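Two weeks with the Zikura hand kit, part two: the bathroom

December 2020

In the first part I wrote about unpacking and calibration, and several readers asked me when the interesting things will come. So now I write about the bathroom test. For those who are new: Zikura is a pair of five-finger hands which you buy as a kit and put on arms you already have. My arms are from Derstead, the older series, and the adapter rings came in the same box. I paid for the kit myself, and Corton, the shop where I ordered it, does not know that I write this.

The kitchen is what everybody shows in the videos. Cups, spoons, an apple. I wanted a bathroom, for the reason that small things stand there close together, near a wall, and a hand has not much room to come in from the side. The brochure says "ready for the daily care tasks", and I took this sentence as my test plan.

The program was simple on paper. The left hand stays at the cup with the toothbrush, the right hand takes care of the toothpaste, and both must stay out of the way of the faucet. I made 34 runs of this with the settings from the factory, and after that I started to change things.
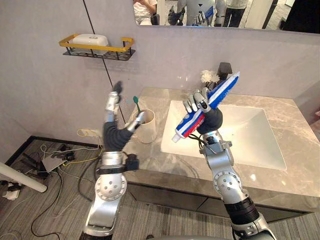 Left hand at the cup, right hand with the toothpaste over the sink.

My first impression of the right hand is good. A tube is a nasty object, one end is flat and the other end is round, and the grip must choose where it wants to be. With factory force the hand closed too slowly for my taste, but it did not squeeze the paste out, and I was more afraid of this than of anything else. The force value goes from 0 to 200 in the software. I ended at 100 for tubes and I leave it there.

The left hand was more difficult. When you ask it for a small movement near the rim of a cup, the thumb comes first and the other fingers think about it. The manual mentions a setting called "finger order" in one line, without explanation. I found by trying that the value 6 gives the calmest movement. Why 6, I can not tell you. I wrote to the support in June about a different question and the answer was polite and quick, so maybe I will write again.

Then the wrist camera. It is sold separately, and I was in doubt for a long time, as the price is not small. The camera looks along the hand toward the fingers, so you get the view that the head camera can not give you.

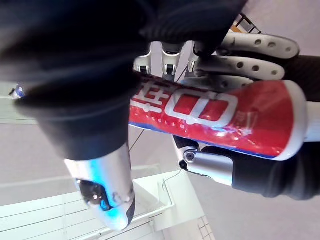
For me this is the part of the kit which is worth the money. From the head I see only that the hand is closed. From the wrist I can see which finger pads lie on the object, and whether a finger supports it from underneath or only hangs in the air next to it. Two times I believed I had a bad grip and the wrist view showed me that the grip was fine and my target position was wrong. Be careful with sleeves, however. A fabric sleeve over the forearm protects the cables, but it likes to move forward and takes a good piece of the view. I fix mine with a strip of tape now — not beautiful, but it holds.

Some things I do not like. The cables along the wrist are thin and I would be happier with a clip more on each side. The software wants to restart after each change of the force value. And the plastic case of the kit has a lock which opens when you carry it by the handle, I learned this on the stairs.

Compared with the Dvorak gripper I had before, the difference is big. The Dvorak has two fingers and is very reliable with boxes, and for boxes I would still take it. For a toothbrush in a cup I would not go back. If you have only simple objects, save your money and stay with two fingers.

Next I want to try the soap box, with the lid. I will write down the settings when I have them, and if somebody already uses the Zikura hands with wet objects, please leave me a comment with your force value.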